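**Bedside lamp, switched at the wall or at the lamp? (small guest room)**

**nisar_k**

Trying to settle the lighting and power in a guest room before I order anything else.
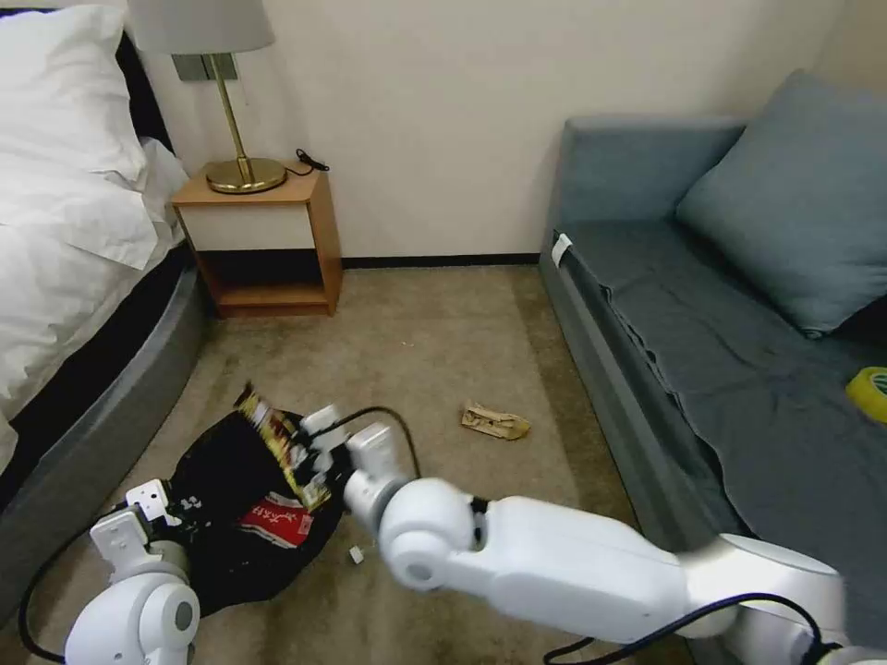
The lamp is a table lamp with a white drum shade and a thin brass stem on a round base. The nightstand is a small wooden one with an open lower shelf. At present the flex goes over the back edge of the top, which I dislike for two reasons: it is visible from the sofa, and the lamp moves whenever the nightstand is pushed back to the wall.

Options as I see them:

1. Leave it and clip the flex down the rear leg.
2. Drill the top and pass the flex through a grommet.
3. Swap the lamp for a wall light and free the top altogether.

The grey switch plate behind the lamp is staying where it is. Wall is cream, skirting is dark, carpet is beige, so anything white run along the skirting will show. Views on 1 to 3 please. Also on the sofa throw, see further down.

**Gunawan**

Option 1. Adhesive clips on the inside face of the rear leg, four of them, evenly spaced. Use dark clips to match the flex. Degrease the wood first with isopropyl and leave the clips overnight before loading them.

I would not drill a top that small. You lose usable surface and you cannot put it back.

**fustico**

Disagree with Gunawan. Adhesive clips on finished timber let go within a year in a warm room. A grommet is a permanent fix and takes ten minutes. The complication is the plug: either you drill a hole large enough for the plug to pass, or you cut the flex and refit one. If the plug is moulded, cutting it off means fitting a new one with the correct fuse, 3 A for a lamp of that size.

The white panel under the top is the part to check. If it is a drawer front, a hole near the rear may foul the drawer.

**nisar_k**

It is a drawer front, shallow. It stops short of the back by 11 mm, so a grommet is out. That leaves 1 or 3.

**Aiman Rahman**

Before spending money on a wall light, consider how the switch gets used. With the lamp in front of the plate, a guest has to reach round the shade to get at it in the dark. Move the lamp to the front corner of the nightstand on the bed side, or fit a shorter one. I had the same arrangement in a let flat and the shade was scorched with fingermarks by March. "Scorched" is the wrong word. Marked.

**Gunawan**

Moving it forward leaves nowhere for a glass of water.

**Aiman Rahman**

Glass goes on the shelf.

**fustico**

Nobody bends down to a shelf from that mattress height. Wall light, option 3, on a plate mount, with its own pull switch. Then the top is clear and the existing plate is clear as well.

**nisar_k**

A wall light needs chasing in or surface trunking. The plaster was skimmed in the spring and I am not opening it up. Option 1 it is, with the lamp moved forward as far as the glass allows.

Second question. The sofa is blue-grey, with one matching cushion in the corner against the arm. The dark throw over the seat hangs down at the front and migrates forward every time someone sits. I have tried tucking it in. It holds for one evening.

**Danang Nugroho**

Foam tube or a rolled towel pushed into the gap between seat and back, over the throw. Standard method. It depends on how tight the gap is. If it is too tight for a towel, use the open-mesh rug underlay, cut 4 cm smaller than the seat all round so it does not show at the front.

**fustico**

Mesh underlay leaves a pattern on some fabrics. Test under the cushion first. Or do without the throw. The sofa and the throw are close enough in colour that it adds very little.

**nisar_k**

It is there for wear. The Nanon covers for this model are out of stock.

**Danang Nugroho**

Then mesh, and lift it monthly to check. Don't use double-sided tape on upholstery, whatever the packet claims. The residue holds dust and will not wash out.

**Aiman Rahman**

Seconded on tape. Also, clear the carpet before you move the nightstand. There is a paper wrapper in the middle and a black plastic bag lying open nearer the camera, and small scraps on beige pile get trodden in.

**nisar_k**

Noted. Dark clips ordered, mesh underlay to follow. Will report back on whether the clips hold, as fustico says they will not.

**fustico**

A year. Set a reminder.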